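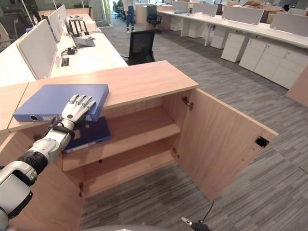 青いバインダーの居場所
オフィスの低い扉つき収納と、紙のファイルとのつきあい方

会社の引き出しがきれいな人って、尊敬します。わたしの引き出しは、開けるとまず輪ゴムが出てきて、次にどこのものだかわからない鍵が出てきて、奥のほうにいつもらったのか覚えていない飴がある、そういう引き出しです。なので「オフィスの収納について書きませんか」と編集部から声をかけてもらったときは、人選を間違えてないですか、と二回くらい聞き返しました。間違えていないそうです。

で、書くならあれだな、とすぐに思ったのがリングバインダーでした。青いやつです。ふつうの、どこの会社にもある、背に丸い穴があいていて、小さなラベルの欄がついている、あのバインダー。もう紙なんて使わないでしょう、とみんな言うわりに、どのオフィスへ行っても必ずいるんですよね。しかも棚の中じゃなくて、棚の上に。

Plultleyという小さな設計事務所に顔を出すようになって、もうけっこうになります。最初は原稿の打ち合わせで行っていたのが、だんだん、終わったあとに収納の話をするほうが長くなってきました。床は濃淡のあるグレーの縞のタイルカーペットで、白い長机が並んでいて、そのそばに明るい木目の低いキャビネットがある。天板がフラットなので、つい物を置きたくなる高さなんです。これがもう、危険なんですよ!

低いキャビネットの天板というのは、オフィスでいちばん誘惑の強い平面だと思います。机の上だと「自分の場所」だから多少は気をつけるし、棚の中は扉を開けるひと手間がある。でも天板は、通りがかりに、立ったまま、片手で置ける。コピーを取りに行く途中で置く。電話が鳴ったから置く。お昼に誘われたから置く。そして戻ってきたときには、置いたことを忘れている。わたしなんて、自分で置いたバインダーを三日くらい「誰かの忘れ物かな」と思って眺めていたことがあります。背のラベルに自分の字が書いてありました。

事務所で備品まわりをみているジンソルさん(コン・ジンソルさん、と書くと本人が照れるので以下ジンソルさんで)に、天板を物置きにしないコツを聞いてみました。もっと厳しいルールが出てくるかと思ったら、返事はこうです。

「置いてもいいんです。ただ、置いたら背を手前にしてください」

え、それだけ? と思ったんですけど、やってみるとこれがよく効くんです。背が手前に向いていると、ラベルの欄が目に入るんですね。何のファイルかわかるから、通りがかった人が「あ、これ使い終わった?」と声をかけてくれる。背が向こうを向いていると、ただの青い板なので、誰も声をかけない。そのうち上に封筒がのって、そのまた上にカタログがのって、下の青いのが見えなくなります。うちの台所のカウンターと同じ現象です。

それからというもの、わたしは家でも雑誌を背を手前にして置いています。家族には何の儀式なのかと聞かれました。

さて、キャビネットの中の話もしなくてはいけません。

扉を開けると、棚板が一枚入っていて上下二段になっている、というつくりはオフィスの低い収納の定番ですよね。側板の内側に小さな穴がぽつぽつ並んでいるのを見たことがある人も多いと思います。棚受けのピンを差す穴です。わたし、恥ずかしながら長いこと、あれは通気のための穴だと思っていました。アドラシオンさんに言ったら、しばらく笑ってから、ピンを外して差し直すところを見せてくれました。

アドラシオン・ソトマヨールさんは、事務所の家具の修理や移動を引き受けている人です。前はHuniaという家具工房にいて、扉のたてつけばかり5年やっていたそうで、扉の開け閉めの音を聞くと、つい耳がそっちに行ってしまうらしい。

アドラシオンさんによると、棚板の高さは買ったときのままにしている会社がほとんどなんだそうです。もったいない! バインダーを立てて入れるのか、寝かせて入れるのかで、ちょうどいい高さはまるで違います。立てるつもりの高さに寝かせて入れると、上に大きな空間ができて、そこにまた一冊、また一冊と重なっていく。いちばん下のを取りたいときに全部持ち上げることになって、面倒だから取り出したあとは天板に置く。ほら、天板に戻ってきちゃった。

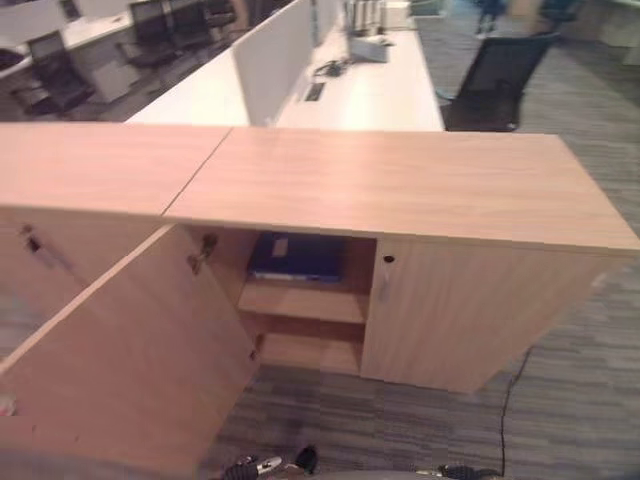
寝かせるなら一段に重ねすぎない、というのがPlultleyでのやり方です。紺色のバインダーを一冊だけ上の段に寝かせておく、なんて贅沢な使い方も、よく開くファイルならありだと思うんですよ。棚の奥行きに対してちょっと手前に出しておくと、指がかかって取りやすい。きっちり奥まで押し込むと見た目はすっきりしますが、薄いバインダーは背の丸い穴に指を入れないと引っぱり出せなくなります(あの穴はそのためにあるわけですけど、寝かせると意外に使いにくいんです)。

下の段は、あえて何も入れない日があってもいい。これはわたしがいちばん抵抗した考え方でした。だって、空いているんですよ? 入れたいじゃないですか。でもジンソルさんいわく、下の段を一つ空けておくと、急な片づけのときに箱をまるごと避難させられる。来客の前に慌てて机の下へ突っ込むより、ずっと品がいい。そして来客が帰ったら、必ず出す。この「必ず出す」ができない人は、最初から空けないほうがいいそうです。わたしは空けないほうの人間かもしれません。

色の話もちょっと。青と紺って、棚の中では驚くほど見分けがつかないんです。明るいところで並べれば全然違う色なのに、扉の影に入るとどっちも「暗い青」になる。Plultleyでも、進行中のものを青、終わったものを紺、と決めた時期があったのですが、ジンソルさんが紺のほうを探して青を三冊持ってきたことがあり、あっさりやめたそうです。いまは色に意味を持たせないで、ラベルだけを見る。ラベルの字は太いペンで、短く。「2021年度第2四半期見積関係書類一式(控)」みたいなのは、書いた人にしか読めません。「見積 控」で十分です。

ここで、気になる人のために数字を少しだけ。あるとき事務所の全員で、手持ちの紙を数えてみたことがあるんです。2022年2月17日、外がものすごく寒くて、誰も昼を食べに出たがらなかった日でした。わたしも居合わせたので、ひざ掛けをして参加しました。

数えた紙は2,637枚。バインダーは25冊。わたしはもっとあると思っていたので、正直、拍子抜けしました。あんなに毎日「紙が多い、紙が多い」と言っていたのに! でもジンソルさんは逆で、こんなにあるの、という顔をしていました。人によって紙の量の感じ方はずいぶん違うんですね。で、このうち最大1,000枚は捨てられるんじゃないか、というのがジンソルさんの見立てだったんですが、いざ一枚ずつ見ていくと、手が止まる。昔の見積りの端に描いてあった階段のスケッチとか、もうないお店の案内図とか。結局その日は階段の話だけで終わってしまいました。片づけあるあるです。

それでも4月にもう一度やったときは、ずいぶん進みました。何が違ったかというと、座らなかったんです。低いキャビネットの天板を作業台にして、立ったまま仕分けた。天板、ここで大活躍ですよ。ふだんは置きっぱなしの敵みたいに書いてしまいましたけど、立ってバインダーを開くのには、あの高さが本当にちょうどいい。リングをぱちんと開けて、要るものだけ残して、またぱちんと閉じる。あの音、好きなんですよね。わたしは用もないのに開け閉めして、アドラシオンさんに「リングが傷むからやめて」と叱られました。

リングのかみ合わせは、叱られたついでに教わっておきました。閉じたときに爪の先どうしがずれて、紙がひっかかるようになったら、もう替えどき。無理に手で曲げて直すと、その場は閉じてもまたずれるそうです。中身を新しいものに移しかえるのは面倒ですが、ひっかかるたびに紙の穴が破れて、補強シールを貼って、そのシールがまたひっかかって……という道をわたしは何度も通ってきたので、早めの引っ越しをおすすめします。

扉についても、アドラシオンさんから読者のみなさんに伝言があります。「開けたら、閉めて」。身もふたもないですね。でも、大きく開いた扉って思ったより通路に出るんです。床すれすれまである扉だと、椅子のキャスターが当たったり、床を這っているケーブルを巻き込んだりする。それに、開いた扉に寄りかかる人がいる(わたしです)。蝶番は上と下についていて、扉の重さには耐えてくれても、大人の体重までは引き受けてくれません。扉が少し下がってきたなと思ったら、蝶番のねじを見てみてください。ゆるんでいるだけのことも多いそうなので。

鍵の話もしたかったんでした。キャビネットの扉の上のほうに、小さな丸い鍵穴がありますよね。あれ、使っていますか? 取材でお邪魔したRurikという出版の会社では、鍵はかけないけれど鍵の置き場所だけはきっちり決めてありました。Frimpongという雑貨の店の事務室では逆に、全部かけて、全部の鍵を同じ缶に入れていて、毎朝その缶をがらがら振りながら探すのだそうです。楽しそうではありました。Plultleyは、どの鍵がどの扉か、短いリボンを結んで見分けています。リボンの色が何色あるのかは、防犯上の理由で教えてもらえませんでした。

そういえば冒頭の、わたしの引き出しの奥の鍵。あれを試しにPlultleyへ持っていって、アドラシオンさんに見てもらったんです。ひと目で「これはキャビネットの鍵じゃない、自転車」と言われました。自転車は、学生のころに手放しています。

鍵は飴と一緒に、また引き出しに戻しました。次に片づけるときに考えます。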